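**Two-arm cell on the kitting bench - staffing after the changeover**

**ualva_line2**
We moved soft-part kitting at Brolendale to the arms in October. 1,552 kits before the first pad change. Two of three bench positions are now one tender position. The job plan still calls it "assembler". Has anyone rewritten theirs?

**prakash_ds**
Yes. We split it into tending and recovery. Recovery is the skilled half: clear the fault, re-seat the part, restart from the right step. Pay grade went up one step, headcount went down.

**kingi_l**
I would not call it skilled. Our tenders press resume all shift. The people who could pack a tray by feel left, and then we had no one to say what a bad grip looks like.

**prakash_ds**
> press resume all shift

Then the fault list is too coarse. Ours had one code for every grip fault. We broke it into slip, crush and miss, and resumes dropped by 378 a week.

**kingi_l**
Fewer resumes is less work for the tender. It does not give back the feel for the parts.

**v_zupan**
At Chettiar the tenders own the fingertips. They choose the foam, log the wear and sign off the change. Takes about 258 minutes a month. It kept two of our old packers on the bench, but second shift refuses to do it without the grade.

**ualva_line2**
Second shift is right. @v_zupan do you pad both sides? Ours compresses and the part rolls.

**v_zupan**
Both, same thickness. Speckled foam on the black fingertip, green finger pieces either side, soft cylinder held between: 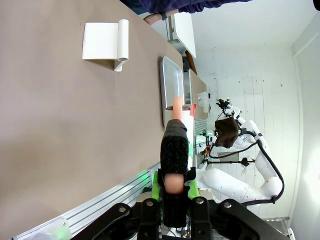

Page 2 of 3

**kingi_l**
What thickness? Ours is 3 mm and the long parts still tilt.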